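**Scene inspection before rendering-gap test, project Castadico**
June 8, 2019. Filled in by Giorgia Greco.

- [x] Scene loads in the simulator with no error message
- [x] Random seed written in the log (378)
- [ ] Walls and floor without broken blocks: not passed, see comments

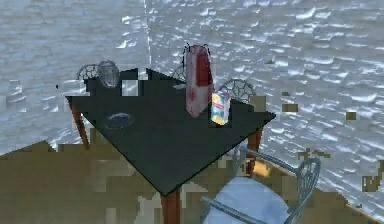 Our method compares the policy on clean and on damaged renderings, so the damage must be known before we start. I do not repair it. I only note where it is, for example the square light patch on the table near the glass jar, and I keep the scene in the "damaged" group.

- [x] Floor free for the navigation start point
- [ ] Object edges complete: not passed, blocky 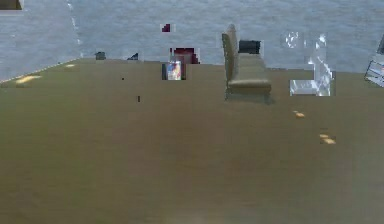
Fontana asks if 200 episodes per scene are enough, and would prefer 2,000 for the damaged group. I agree, but please decide before November.

- [x] Low viewpoint checked
- [x] Path between sofa and right wall is open
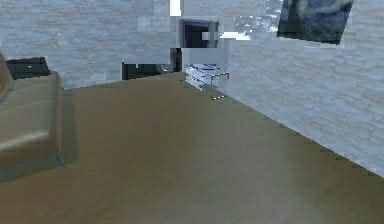 *Low viewpoint, open floor beside the sofa.*

Still to do: repeat the check with seed 23.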